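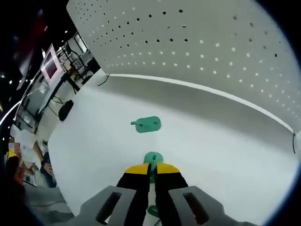

Mint-green plate on the white table, with the pegboard behind it.

Gakum: a pegboard wall and the green bits that go with it

24 shares · 50 comments

What you get

Gakum is a set of drawings, part notes and layout sheets for a white pegboard and a family of small green parts. Some of them hang on the board and some live on the table in front of it. It started as one folder of hook sketches and grew, because once you have a wall full of holes it is very hard to stop thinking of things to put in them!

The table matters as much as the wall. We like a plain white top pushed up close to the board so you can lay a part down, look at it, look up at the holes and try it somewhere else. Green on white is a joy for this. You can spot a stray piece from across the room, and even the pale mint ones stand out well enough against the table.

There are about 200 files in the whole set, most of them tiny. You won't need them all. If you only want hooks, take the hooks folder and the read-me-first sheet and leave the rest.

Folders

hooks - small hooks on their own backplates, each with a curled peg
plates - flat rounded rectangles, with and without holes in the face
pegs - short pegs, loose or already part of something else
posts - upright posts, round bases, and discs with a centre hole
layouts - whole-board plans, mostly by Cauã Seixas
offcuts - half-finished ideas, kept because somebody always asks for them

Each folder has a drawing for every part, a line or two of notes and a record of changes. The notes are in everyday words. Where we have a strong opinion we've put it in, and you can take it or leave it.

About the plates

The plates are my favourites, so they get more space than they probably deserve. A plate is a flat piece with softened corners. The basic one has a short peg sticking out of one end and two holes in the face, one near the middle and one nearer the far end. That's the lot, and it's lovely how much you can do with it.

Lay one flat and it will sit happily on the table while you work out where it should go. Put a loose peg through a hole and you have a stop, or something to hang a label on. The version called long-plate is the same idea stretched out, and it is the one to pick if your board has wide spacing. Andor Antal drew the first of these for his shed in Flumham and still sends corrections, always to the corner radius. He is right about the corners, by the way. The older square ones snagged on sleeves.

Please check the hole spacing of your own board before you make anything. Pegboards that look the same in a shop can be a whisker different, and a whisker is plenty. The file board-check has a strip you can print on paper at 100 per cent and hold up to the holes. If the marks wander off by the far end, use the spacing box on the layout sheet and work from your own measurement.

About the posts and discs

A post stands on a round base, and a flat disc with a small hole in its centre sits on top. We draw the base in a darker green than the disc, a habit from the first batch that stuck. It is handy on a busy table, where you are mostly looking down on things and want to tell top from bottom in a hurry.

The height of the post is up to you. The drawing gives a short, a middle and a tall, and I'd start with the middle one. Tall posts look splendid and get knocked over. If you do go tall, choose the wide base, and stand it well away from the edge where people lean.

The discs are interchangeable between posts. They will also go into the Arruda tray if you are using that, though you have to turn the tray round so the deep side faces you. I tried it the other way for most of November and kept wondering why the lid wouldn't shut.

About the hooks

Hooks are what most people come for, and fair enough! Ours is a small backplate with a curled peg coming off it, drawn to look tidy when it's empty as well as when it's holding something. Two side by side make a much better home for an awkward thing than one big hook ever does. Anything with a loop at each end will hang level, and anything long can rest across the pair.

Start high on the board. The upper part, near the top edge, is where hooks earn their keep, as whatever you hang has room to dangle and the lower rows stay clear for plates and odd pegs. Leave more gap than you think you want. You can always move them closer once you've lived with them for a bit, and moving hooks about of an evening is half the fun.

A word on colour. You can make these in anything you like, and we've been sent some very smart orange ones, but green on a white board is such a cheerful thing to walk in on in the morning. Even a pair of hooks on a great big white panel looks as though somebody meant it.
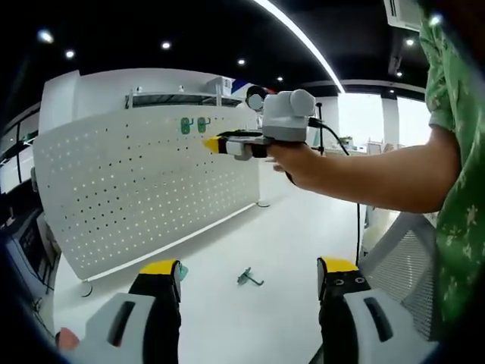 Laying out a board from scratch

1. Clear the table first, then put out every part you think you'll use. Spread them so none are stacked.

2. Fill in the blank layout sheet in pencil. There is a big one and a small one, and the small one is better for a first go.

3. Put up the things you reach for most. Stand where you normally stand and try reaching with either hand.

4. Add plates lower down, a few at a time.

5. Stop while there are still bare patches. Come back on another day and see what you missed. We do ours on a Thursday, after the room has been in use all week, and there's always one hook that has to shift along.

If light comes through from behind your board, the holes can look bright in one part and dark in another, which makes counting rows maddening. A strip of paper held along the row you want will sort you out.

Fixing the board

Any firm fixing will do as long as there is a clear gap behind the panel for the pegs. Ivov spacers are what we used, with a trim strip along the bottom where the board meets the table, and I'm very fond of that strip. It stops small parts from vanishing down the back. If you leave it out, you will be on your knees with a torch before long.

Known niggles

The file hook-left is a mirror of hook-right, and the notes inside still say right. Will fix.

long-plate has its second hole a touch too close to the end. It's fine for labels and a bit thin for anything heavier.

The darker green base has two drawings with the same name in different folders. Use the one in posts.

Layout sheets come out slightly small on some printers unless you turn off "fit to page".

Sending things in

Please do! New hooks are welcome, new plates are very welcome, and if you've drawn a decent shelf bracket that fits a small round hole I would like to see it today. Keep one part to a file, write a line saying what board you tried it on, and put it in offcuts if you aren't sure where it belongs. Cauã sorts that folder when he has an evening free.

Use any of the drawings as you like, at home or in a shared room, changed or unchanged. A mention of Gakum is nice. Send us a note of where your hooks ended up, too, as we keep a list of layouts people have settled on and it's the best reading in the whole folder.

100 shares · 24 comments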